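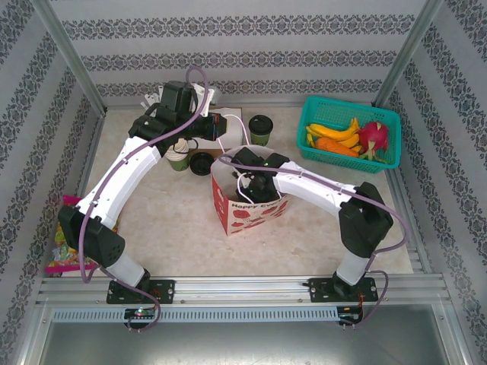
Chapter 7
Does the Room Make the Mood?

Terms in this chapter: demand effect, novelty effect, outcome switching, ceiling effect, self-report

Open any trade magazine for interior designers and within a few pages you will meet a sentence that begins "Studies show." Studies show that green walls make office staff more creative. Studies show that round tables make families talk longer at dinner, and that busy patterns tire the eye and leave people short-tempered by late afternoon. The sentence rarely has a footnote. When it does, the footnote often leads to another magazine.

Chapter 6 dealt with what a room does to the body in ways that can be measured without much argument: heat, glare, noise, stale air. A person who can't see the page will read more slowly, and we don't need a theory of beauty to say so. This chapter is about a looser family of claims, the ones that say the look of a room changes how people feel and how they act. Some of these claims may be true. Most of them have been tested badly, and a fair number haven't been tested at all.

7.1 The Stirkville waiting room

We begin with a case that is still passed around in design courses, usually in a friendlier version than the one given below.

A dental clinic in Stirkville had a waiting room with plain white walls and a reputation for cross patients. The owners hired a decorating firm, Benítez, which covered the walls in soft gray paper, changed the chairs and moved the front desk away from the door. Patients were handed a short form before they left. In all, 234 forms came back after the change, and 80 percent of them rated the room "calm" or "very calm." The firm put the figure in its brochure, and from there it made its way into at least two textbooks. An early edition of this one was among them.

It's a pleasant number. The trouble starts when you ask what it should be compared with. No forms were handed out before the work was done, so we don't know how calm the old room would have been rated. It may well have scored 80 percent too. People filling in a form at a front desk, in view of the person who will book their next visit, tend to be kind.

Then there is the matter of how many things changed at once. Wallpaper, chairs and desk all went in together. If patients really were calmer, the desk is at least as good a suspect as the walls, given that people no longer had to line up in the doorway. The brochure credited the wallpaper. Wallpaper was what the firm sold.

Sobia Jadoon, who went back through the clinic's records for a later review, found one more detail that the brochure left out. The clinic had started opening at seven in the morning in the same month, and the average wait had dropped from 40 minutes to 22. Anyone who has sat in a dentist's waiting room can guess what that does for the mood of the people in it.

7.2 Why pattern is a hard thing to test

Color at least can be named and matched. Pattern can't be pinned down so easily. Two papers may both be sold as damask and differ in scale, contrast, spacing and direction, and a study that compares "patterned" with "plain" has usually picked one of each and hoped for the best.

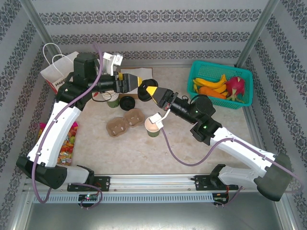 A result found with one paper tells you about that paper. To say something about dark motifs on a pale ground, or about banded layouts in general, a researcher would need many examples of each, hung in rooms that are otherwise alike. Such studies cost money, and the people with money to spend on wallpaper research are mostly people who make wallpaper. We don't claim that their results are false. We do suggest reading the methods section first.

There is also the problem of the person who knows what the study is for. Ask someone to sit in a freshly papered room and then ask how the walls make them feel, and they will find a feeling to report. This is a demand effect: the question itself tells people what sort of answer is wanted. Ask the same person to describe the room a week later without warning and you may learn that they can't recall whether there was a pattern.

Crescencio Barajas ran into this in Nesmont, in a study of reading rooms that he has been frank about ever since. His team papered one room and left a matching one plain. Readers in the papered room said they felt more at home. They also stayed no longer, read no more pages and came back no more often than readers next door. The published title spoke of "a sense of home." The three flat results were in a table near the end.

Barajas had planned from the start to treat length of stay as the main result. By the time the paper was written, the feeling of being at home had taken its place. Changing the main measure after seeing the data is called outcome switching, and it is common enough in this field that you should look for it as a matter of habit – even in work you happen to like, and even when the author seems careful in every other way.

7.3 The Susto line

Commercial claims deserve their own section. The Susto line of wallcoverings was sold for several years as "mood-balanced," a phrase with no agreed meaning that we have been able to find. Sales staff were given a card of talking points. One said that repeated motifs "give the mind a rhythm to rest on." Another, two lines down, said that the same motifs "keep the mind alert."

A claim that covers both rest and alertness can't lose, and for that reason it can't tell a buyer anything either. Before weighing any study, write the claim out in your own words and ask what result would count against it. If you can't name one, stop there. The studies described in the next section were chosen because each of them could have failed, and two of them did.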